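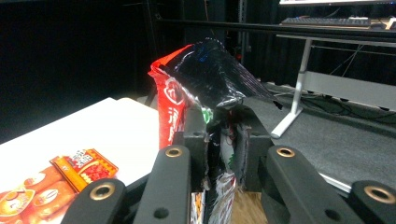 Hand grippers slipping on snack bags — pads or linkage?
Forum: Handheld grippers and teach tools > Upkeep and repair

Posted by slowjaw_etdale
Hi all, first post in this section. We run a small bench in Etdale with a couple of Nastton hand grippers, the black plastic ones with the two long links per side and the padded jaws. We pick up packaged snacks all day long, mostly shiny film bags, and over the last few weeks mine has started to let go of them. It closes fine, I feel the bag in there, and then on the lift it sort of creeps out of the pads.

I've wiped everything down with alcohol twice. I logged 327 picks this week and dropped 18 of them, and that used to be a number I could count on one hand. Before I order a full pad set, is there a way to tell if it's the foam or if the links have gone sloppy? There's a tiny bit of side play in the jaws but I never measured it when it was new, so I have nothing to compare it to. Dumb of me, I know.

Posted by foamandfury
Pads. It's always the pads. The covering gets polished on slick film and you lose the bite way before it looks bad. Rub your thumb across the middle and then across the top edge where nothing ever touches. If the middle feels smoother, there you go.

Posted by kestrel_bench
It is not always the pads, foam, you say that in every thread :) Check the pivots first. They're free and pads aren't. Hold one jaw still, wiggle the other one, and look at where the movement is coming from. If the pin moves inside the ring insert, no pad on earth is going to fix that, because the faces won't meet flat and all your squeeze goes to one edge.

Posted by slowjaw_etdale
OK so I did both. The thumb test says the middle is smoother, a bit. The wiggle test says the left side moves more than the right. So you're both right and I'm more confused than I was this morning!

Posted by foamandfury
What are you picking when it slips? Big loose bags or the small stiff packets?

Posted by slowjaw_etdale
Big clear ones are the worst. The small red packets almost never go. Our table usually has both kinds on it at once, so it's not like the day was different or the air was drier or anything.

Posted by kestrel_bench
Then how are you holding it? I'm serious. When I started I came in at all kinds of angles and blamed the tool for a month. Show us your tool hand. 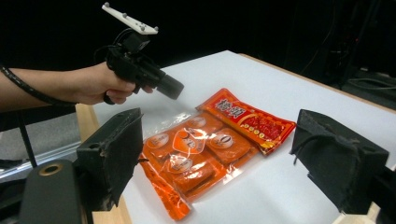 by slowjaw_etdale | April 7, 2023 | 14 posts
There you go. Nose a little down, fingers under the grip, wrist more or less straight. The cable runs back along the forearm in spiral wrap, and I'd recommend that to anybody — before the wrap mine used to tug at the wrist and I'd end up fighting it without noticing. The white plate with the four gray balls rides on top and I try hard not to bump it on anything.

Also, I pulled the left jaw last night. The screw behind the pad block was loose. I could turn it with my fingers. So that's at least part of my wiggle, and I feel a little silly.

Posted by kestrel_bench
Ha! Told you, check the free stuff first. Your grip looks fine to me by the way. I'd angle the nose down a hair more for flat bags but that's taste.

Posted by tablesaw_tess
Jumping in on that plate. If you took the jaw off you should redo your marker check afterward, even if you never touched the plate. I've had one shift on me just from laying the tool down upside down to get at a screw. Takes five minutes.

Posted by foamandfury
Still want new pads on there. The loose screw explains the wiggle, it doesn't explain the thumb test. Here's how I do a pad change on ours, same family of tool:

1. Unplug it and tape the cable back out of the way. Take off one jaw at a time so you always have the other one to look at when you forget which way around the block goes (you will forget).

2. Peel the old covering slowly from a corner and get all the glue off. Plastic scraper, no blades. If the edges are fraying but the face is still grippy, I'd leave it for now. Once it's back together, do some corner lifts. Pinch a bag by its top corner, or by the header card if it has one, tilt it up off the table, hold it there and watch for creep. White paper under the bag makes it easier to see movement. 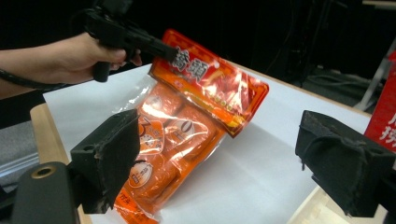 3. Repeat with the other jaw, then let the glue sit overnight before any real picking. I know the tube says one hour. The tube lies.

4. Write the date on a bit of tape and stick it in the tool case. Ours last about a month at our pace, yours may not.

Posted by kestrel_bench
Disagree on leaving frayed edges. A frayed edge catches on the serrated seal of a packet and then you're peeling the cover back a little on every pick. I trim mine flush with nail scissors.

Posted by foamandfury
And then you've got a bare corner of foam soaking up whatever's on the table. We're never going to agree on this one.

Posted by tablesaw_tess
Where does everybody buy the covering? I got sheet stuff from Vermeulen last time and it was too thick. The jaws wouldn't close all the way.

Posted by kestrel_bench
Drirnimen sells it precut for the Nastton blocks. Mine fit with no trimming. Part 132 in their list, unless they've renumbered again.

Posted by slowjaw_etdale
Ordered two sets. Meanwhile I've got the screw snugged up with a dab of the blue threadlocker, the markers rechecked (thanks tess, one was loose), and I did a short run with the old pads still on. Fewer drops, still not zero, and always the big clear bags. So foam gets his pads and kestrel gets the screw. I'm trimming the edges though, sorry foam.

Will post the counts once the new covering is on and the glue has had its night.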